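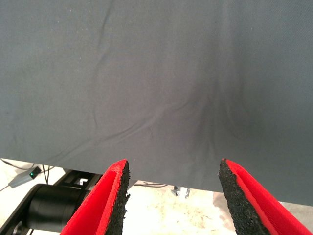

What can two robot arms do in a shared workshop? Put small metal gears on their pins, given a bit of patience and plenty of Tuesday evenings.

Tirkham's members have been at the build since May, and they'd love you to come and see it at our open evening, free to all 39 members and their friends!
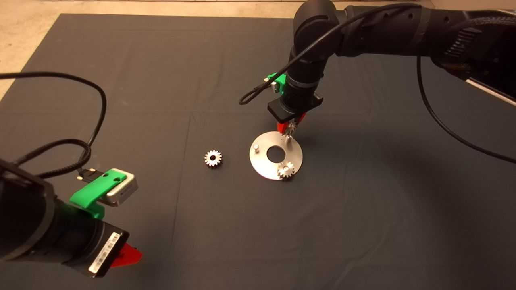

Gear and base plate at the Tirkham workshop.

"We printed the brackets 11 times before I was happy, and I'd gladly do it again," says Brynhildur Thygesen, who started the project. Doors open on Tuesday at 7pm, Unit 2, Kindale Yard.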